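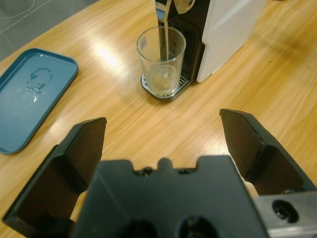

Section 4: Setting Up Your Drallum Dehumidifier

Okay, you've got it out of the box and you've peeled off all that blue tape (check under the bucket, I always miss a strip there). Now for the part most people rush. I wrote this section after helping my neighbor Glenys Samuel set hers up in a basement in Brerkdale, so it covers the spots where the two of us got stuck.

4.1 Let it stand

1. Stand the unit upright on a level floor.
2. Leave it there, unplugged, for 8 hours. If it rode home on its side, give it a full day.

Note: I know, I know. You want to switch it on. The oil in the compressor has to settle back down first, and starting too soon can wreck it.

4.2 Pick the spot

1. Keep it a good foot away from walls, curtains and shelves. Air goes in the back and comes out the top.
2. Close the windows and any door to the outside. Otherwise you're drying the whole street!
3. Plug it straight into a wall outlet.

Caution: No extension cords and no power strips. If the cord won't reach, move the unit.

4.3 Bucket or hose?

The bucket is fine if you walk past it every day. I don't, so I use the hose.

For the bucket:

1. Slide it in until it clicks. The red light should go off.
2. If the light stays on, pull the bucket out and wiggle the float. It sticks sometimes, especially when it's new.

For the hose:

1. Unscrew the round cap on the back and put it somewhere safe (mine lives in the kitchen drawer with the batteries).
2. Push in the rubber washer, then screw on the hose by hand. Don't use pliers -- the threads are plastic and they strip easily.
3. Run the hose downhill all the way to the drain. One little hump in the middle and the water backs up into the bucket.

4.4 First run

1. Press Power, then press Mode until you see CONT.
2. Let it run like that for the first 74 hours. Yes, it's loud. It quiets down once you leave this mode.
3. Press Mode again and set the humidity to 50 percent.
4. Hold Fan for a few seconds to switch between low and high.

Note: The room will feel a bit warmer. Mine does too, and in February I'm glad of it.

4.5 The hour counter

Hold Mode and Fan together and the screen shows total running hours. At 726 it flashes FIL, so rinse the filter in lukewarm water, let it dry completely, and slide it back in with the tab facing you. Hold Fan until FIL goes away.

Caution: Never run the unit without the filter, even "just while it dries." Dust on the coils is a pain to get out.

If you see E2 instead of FIL, skip ahead to Section 7.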